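Pollthorpe incorporation vote, anyone following this?

marrowbone_jo
October 22, 2021
So Pollthorpe wants to break off from the county and be its own town. 600 people! I drove through on my way to Ernis last week and there was a yard sign at every other mailbox. Has anyone here lived in a place that small that runs itself?

tidewrack
I grew up in one. The big fight was always the road. You get 2 plow drivers and when one has the flu you stay home. I'd vote no.

marrowbone_jo
Ha, okay, but the county hasn't plowed them before noon in years from what I hear.

Quillback40
I'm in Dallmont, next valley over. We did this when I was a kid and my tax bill went up $126 the first year. Worth it to me. We got a library out of it (one room, but still) and you can walk in and yell at the mayor.

tidewrack
$126 then. What is it now?

Quillback40
More, sure. So is everything. I'd still pay it.

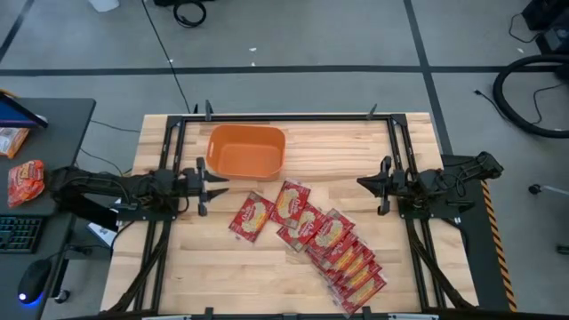
And the water is better, I'll die on that hill. My sister is still on the county line over by Petchrat and hers smells like a pool.

tidewrack
Petchrat has its own wells, that isn't county water.

Quillback40
Not on her side of the creek it doesn't.

marrowbone_jo
You two, lol. The vote's in December, I'll bump this when they count it.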